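Ostow Tabletop Demonstration Booth
Item 1693

Home > Robot Workspaces > Booths and Surrounds

Thank you for stopping by! The Ostow booth is the one we use for our own open days at the Clevalitz showroom, and so many visitors have gone home asking where they could get the same setup that we finally put it in the catalog. It's a work table with a plain paneled back wall, made for people who want to show a robot arm doing small everyday jobs to a group of guests, and who would like those guests to be able to follow what is going on.

We hold our open days on a Wednesday, with doors at four in the afternoon, and we keep the groups to 12 so that everyone gets a good spot near the table. You're welcome to bring your own objects for the arm to try (soft toys, kitchen things, whatever you have at home), and our demonstrator will happily talk you through the software, which is Zevus, and answer whatever comes up along the way. People tend to ask first about the arm and then, a little later, about the panels, and we are glad to talk about either one for as long as you like.

The panels are light gray and plain, with a narrow dark line where one meets the next. We tried busier backgrounds in the early days and found that guests' eyes wandered.

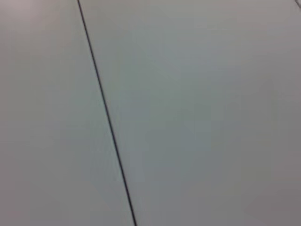 Wulan Santoso wrote to us after the January open day: I liked how calm the whole booth felt, and my students never had to ask me where to look. My one wish is for a filler strip to cover the joints between the panels. Could you offer that as an extra?

We can, and thank you, Wulan, for the nudge! A filler strip in matching gray can now be added to any order — just mention it when you write to us. If you already own a booth, we'll be happy to send you a set by mail.

Now, about the demonstration itself. The table is white with a matte top, and our usual program is basket work, where the arm picks up light items and sets them in or beside a shallow basket. It's an easy thing to understand from across the room, and children in particular will stay for one more round, and then one more after that.
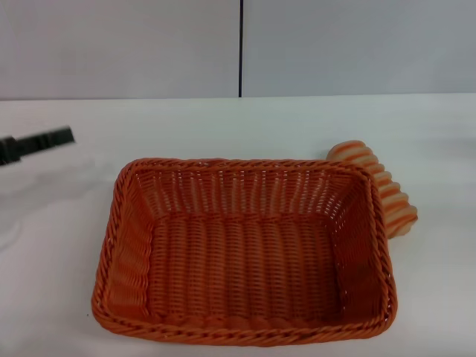

The booth comes flat in 2 cartons, and putting it together is a job for a pair of people and most of a morning, with a coffee break if you're anything like us. The robot arm and its software are sold separately. If you plan to move the booth from school to school, take a look at the Ayala travel case, which holds the panels upright and has good strong wheels.

To save a place at the next open day, or to ask for a price, send us a note through the contact form and tell us how much floor space you have.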